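Notebook, textile conservation and care bench
11/30/25
Entry by F. Steinbach, read over by A. Ezeani

Pile recovery on cotton corduroy after pressing, continued. The question left open in February was whether the flattening at folds is a crushing of the pile that steam will lift, or a permanent set in the yarn. Wolfram's view was permanent set. I was less sure and still am, though less so than before.

Cloth is the Baert cotton, undyed, medium wale, from the end of the old roll. Cut into strips along the wale, edges overlocked so that loose pile does not confuse the weighing. All strips washed once at 40 with the plain detergent, line dried, then left on the rack overnight to settle. Strips from the first cut went in the bin as the selvedge had been included by mistake.

Folding was across the wale, face inward, under the 5 kg plate. One set stayed under the plate for 15 hours, the other for 7 days. The plate rocks slightly on its left side and I shimmed it with card. Earlier results from that plate should be read with this in mind, mine included.

Thickness at the fold was read with the dial gauge using the large foot. The small foot sinks between the wales and gives a different answer each time it is set down. Imtiaz pointed this out last winter and the note was never copied into the method sheet. It has been now.

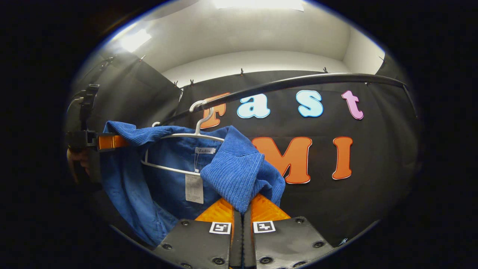

Steam was applied from the back of the cloth, face down on the needle board, with no pressure from the iron. The short set came up well. After brushing against the pile the fold line could be found only by holding the strip at a low angle to the lamp. The long set improved but kept a clear line, and under the glass the tufts on either side lean away from it. A second steaming made no further difference that I could measure.

This supports crushing for the short set. For the long set it supports Wolfram, or at least does not go against him. The fibres may simply need more moisture than steam gives, so one strip has been wetted fully and hung by a corner to dry. Result tomorrow if it is dry by then.

Brushing matters more than expected. The Stalteo brush is too stiff and pulls tufts from the cut edge. The old clothes brush with the split handle is better and should not be thrown out again.

The humidity logger stopped at some point in the night and the last stretch of the record is missing. Batteries replaced. Sieglinde would like the whole run repeated with the room held steady, and I agree, but there is not enough of the roll left for both sets. Have asked Brokora for a price on 200 cm of the same weight. If the dye lot or finish differs we start again from the washing stage.

To do:
Reweigh the short set once conditioned.
Square up the plate or find the other one.
Return the needle board to Harkon's shelf, pins covered.
Try one strip folded face outward – Adesuwa thinks the line will be worse.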